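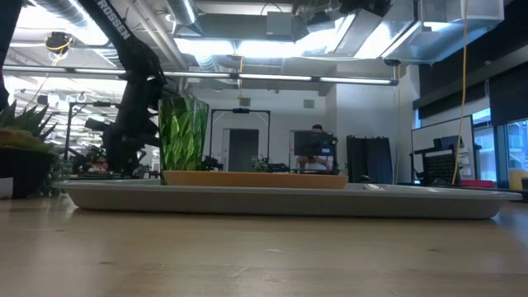

May 23, 2021

I finally sat down with the equipment budget for the second half of the year, and I'm writing the reasoning out here so I can check it later against what we really spent.

The starting point is simple. We want two more arm stations running by July. Each one needs an arm, a gripper, a computer, cameras, a table, something to hang things from, and power. When I did this the first time I priced the arms carefully and guessed at everything else, and the guess was bad. The arms came in where the quote said they would. The everything else went over by more than a month's supplies.

So this time I started from the other end and priced the small stuff first.

Tables. We use plain wood tops and I'm going to keep buying them. I looked at the steel benches in the Dokudlow catalog and they are very nice and I can't justify them. A wood table gets scratched, you can screw things into it, and when the layout changes you move it with two people. The one thing I'd pay for is better legs. The cheap legs wobble when an arm stops fast, and then you spend an afternoon chasing a calibration error that isn't there.

Frames. Black aluminum extrusion from Rastis, cut to length. They charge per cut, so it pays to settle on a few standard lengths and stop making every station different. I went through our old orders and found 13 different lengths. The new stations will use 3. Brackets are extra, and brackets are where the money goes. Order more than the drawing says.

Grippers. This is the part of the budget I'm least sure of. The gripper we like is fine for cups and small household things, but fingers wear out and a servo dies now and then. Last year I treated a gripper as something you buy once. It's closer to a consumable. I've put in a spare for each new station plus a bag of fingers, and that line now looks large enough that I expect to be asked about it.

Computers and monitors. Nothing interesting. I'm reusing the older monitors and buying new stands for them.

Cameras and cables. Long cables cost a lot more than short ones, and a cable that drops from the ceiling needs to be longer than you think. Measure up the wall, across, and down, then add slack. I bought a box of short ones last year because they were on sale, and most of the box is still sealed.

Props. I had no line for this before. Trays, boards, cups and plants all went on somebody's card and got sorted out at the end of the quarter. It's never much on any one receipt, but it's constant, and things break or go missing. I've set aside a small monthly amount and one shelf to keep it all on.

The arms themselves are the biggest number and took the least time. We got a quote from Farahani and one from Skadix. Farahani was lower by $2000 for the pair, but the lead time would put us past July, and shipping wasn't included. Skadix has stock. I asked both what happens when a joint fails out of warranty. One sent back a price list the same day and the other said it depends. I'm leaning toward the price list, even though it costs more up front.

Power is the thing I still haven't solved. The side of the room by the windows has the space, but the outlets there are already busy, and bringing another circuit over means an electrician and a wait. If that slips, the stations slip with it – it doesn't matter how fast the arms show up. I've asked for a quote and left the line blank for now.

I also left room for shipping and for things I forgot. Last time that line was too small by half, so I doubled it.

Next job is turning all this into purchase requests, starting with the extrusion. The cut list is mostly done. I still need to check the height of the crossbar on the existing frame before I send it in.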